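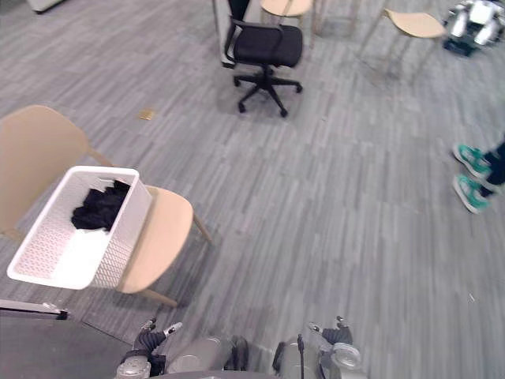 CLELTANO, Wednesday, July 22, 2020

The young woman who runs the summer robotics project at the Bimberg center has a habit of apologizing for the chairs. They are pale wooden ones with rounded seats, they came out of the old reading room, and they are forever being dragged into the middle of the floor by students who need something at a convenient height to put something on. On the morning I visited, one of them held a white plastic basket with a heap of black cloth in it, and she steered me around it the way you would steer a guest around a sleeping dog.

"That one is the job," she told me. "Everything we do this summer comes back to that basket. I dream about it, I'm sorry to say."

The job, as she and her students have set it for themselves, sounds like a chore you would hand to a ten-year-old. A robot with two arms has to come up to a basket, get hold of it, and take it to the other side of the room with the cloth still inside. The students voted for it back in April, over video calls, when they weren't at all sure they would be allowed in the building together. There had been grander suggestions (one student wanted to have it make pancakes, and drew up a rather good plan), but the basket won, partly for the simple fact that everyone had one at home and could think about it there.

"We had weeks of people sitting in their bedrooms picking up laundry baskets and describing to each other what their hands were doing," she said, laughing. "You've never heard such careful talk about a handle! Where does your thumb go? Do you tip it first? One of them grabs the rim and never uses the handle at all, and we argued about that for a whole evening."

The project is called Tesosside, after the street where the first club met, and it takes in students who have mostly never programmed anything that moves. There are four of them in the room at any one time this summer, with the rest joining from home, and each shift lasts 90 minutes. I had supposed that would feel short. She says it is about as long as anyone can concentrate on a pair of grippers, and that the students who stay past it start making the sort of mistakes that take the next shift to undo.

I asked her what had surprised the students most, and she thought about it for a good while, watching one of them crouch to tie a shoe.

"How low everything is," she said at last. "They look through the robot's camera the first time, and they're staring down at the floor, and the basket is over there on a seat, and the arms come in from the bottom of the picture like they belong to somebody else. It takes a few days before they stop reaching out with their own hands. I still do it, if I'm tired."

The chair, she added, is its own little problem, and one they had not planned for. The first idea was to put the basket on a table and be done with it. But the students pointed out that people leave baskets on chairs all the time, and usually not very neatly, so now it goes on crooked, hanging over the edge of the seat. A rounded seat and a rectangular basket don't agree with each other to begin with. If a gripper pushes where it ought to pull, the whole thing can slide off the back.

One of the students, a soft-spoken boy who is starting his last year of high school in the fall, has made the cloth his specialty. He would talk to me only with his eyes on his laptop, but he had plenty to say once he got going.

"Black is hard," he said. "In the camera it's kind of just a dark shape, and you lose the folds. I wanted to switch to a yellow towel and everybody said no, that's cheating. So we kept it." Did he agree that it was cheating? "A little bit, yeah."

He keeps the log of attempts, too, and showed me the shared sheet, which had 2900 rows in it when I was there. Most of those are from the simulator the students run at home. The real ones are marked in a separate color, and the comments beside them are a pleasure to read – "too high," "too high again," "good but wrong chair," and one that says only "Mom called."

Money is tight, as it is everywhere this year. The students pay $35 each for the summer, and a local hardware shop, Chan, lets them have cable and fasteners at cost. She would like to have a second room by next year, and a floor that isn't all gray planks, so that they could find out how much their program has quietly come to depend on it. She suspects quite a lot.

"I'd love to bring in an ugly rug," she said. "Something with flowers. I've asked all my relatives."

Before I left I wanted to know whether there was a date by which the basket had to make it across the room. There is a family evening planned for the end of the summer, outdoors if the weather holds, and she had been trying not to promise anything for it. The students had been promising things freely.

"They've told their grandparents it'll carry the basket over and set it down in front of them," she said. "I told them I'd be happy if it lifted the basket and kept it level. We've agreed to keep talking about it."

By then the next shift was due, and she went off to find the tape measure, which somebody had taken home again.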